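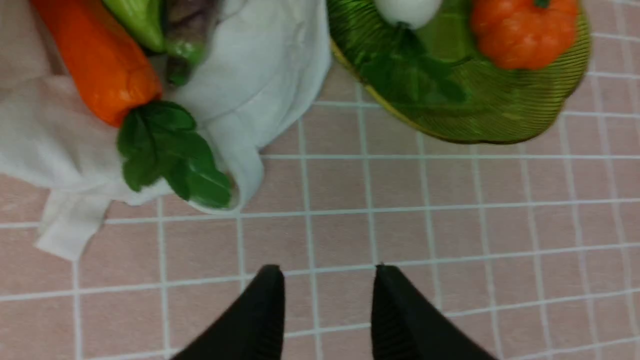

How long should I soak dried chickpeas before cooking them for hummus?

Overnight in plenty of cold water, 8 hours at least, and change the water before you cook.

darynasirko
I followed the answer on top and my chickpeas still had a hard center after 2 hours of simmering. The bag came from the market in Enstead and has no date on it. Did I do some mistake in the soaking?

ManlokK
Probably they are old. Old chickpeas can soak until Saturday and stay hard. Put half a teaspoon of baking soda in the soaking water, then rinse very well.

pinyu_y
I do not agree about the soda. It makes the skins come off, fine, but I taste it every time, like soap. Salt in the soaking water did more for me.

ManlokK
Then you use too much or you do not rinse. My mother-in-law cooks for a big family with soda and I never heard a complaint about soap.

pinyu_y
Maybe they are polite people.

darynasirko
Please, both of you. How much salt?

pinyu_y
One tablespoon for a big bowl. I did not weigh it, sorry.

Yuting H
Is your water hard? When I lived in Merow the beans never became soft, and with filtered water from the same bag they were good. Also do not put lemon or tomato in the pot before they are soft.

darynasirko
The kettle here is white inside, so I think yes, hard. I will try filtered water and salt, 100 grams of chickpeas only, so I do not waste the whole bag.

ManlokK
And do a second small bowl with soda. Then you can compare.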